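Manual del taller de robótica Grultlow
4. Preparación de la pinza manual

Esta sección corresponde al montaje y la comprobación de la pinza manual que cada equipo utiliza durante el curso. Se da por terminada la sección 3 (impresión y repaso de piezas). Revisión del texto: Songül Kurtuluş, 2022-08-30.

4.1 Material necesario

Juego de dedos izquierdo y derecho, impresos con un relleno del 50 %.
Dos insertos roscados de latón por juego, más uno de reserva.
Dos almohadillas rectangulares con su brazo de unión.
Soldador con punta para insertos.
Llave Allen y regla metálica.

4.2 Montaje de los dedos

1. Sujete el dedo en el tornillo de banco con mordazas blandas. No apriete sobre el alojamiento del inserto.
2. Coloque el inserto de latón en su alojamiento y aplique el soldador en vertical, sin empujar. El inserto baja por su propio peso y el de la punta.
3. Retire el soldador cuando el anillo quede enrasado con el plástico. Deje enfriar antes de roscar.
4. Atornille el brazo de unión al dedo. Apriete a mano hasta el tope y añada un cuarto de vuelta.
5. Repita la operación con el segundo dedo. Las piezas izquierda y derecha no son intercambiables.

PRECAUCIÓN: La punta del soldador y el inserto producen quemaduras. Gafas obligatorias en los pasos 2 y 3. Un inserto torcido no se endereza en frío; el dedo se sustituye.

4.3 Comprobación de la apertura

6. Sitúe la pinza sobre una superficie clara y lisa, sin objetos entre los dedos.
7. Abra la pinza por completo y compruebe que las caras anchas de las almohadillas quedan enfrentadas.
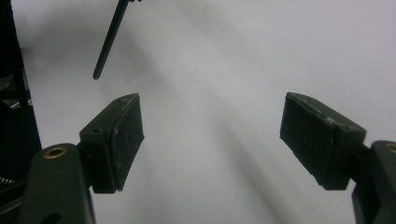
Figura 4-2. Pinza abierta, almohadillas enfrentadas. En cada dedo, inserto roscado de latón.

8. Mida la separación entre almohadillas. El valor nominal es de 75 mm. Si es menor, afloje el tornillo de tope y repita la medida.
9. Cierre la pinza despacio. Las almohadillas deben tocarse en toda su cara; si el contacto empieza por una esquina, revise el paso 4.
10. Abra y cierre 100 veces seguidas. Vuelva a medir y anote ambos valores en la ficha del equipo.

NOTA: El desgaste ligero en el borde superior de las almohadillas es admisible. Sustitúyalas cuando el recubrimiento se levante o deje ver la base.

4.4 Almacenamiento

Guarde la pinza abierta, con el muelle sin carga, en la caja Verard del equipo. No apoye peso sobre las almohadillas. Los tornillos sobrantes se devuelven al cajón 192, nunca a la caja.

4.5 Fallos frecuentes

El inserto gira al roscar: alojamiento sobrecalentado. Imprima otro dedo.
La pinza no vuelve a abrir del todo: muelle fuera de su asiento. Desmonte la tapa y recolóquelo.
La almohadilla cabecea: tornillo del brazo flojo. Apriete según el paso 4.

Con los pasos 1 a 10 anotados en la ficha, continúe en la sección 5, Calibración.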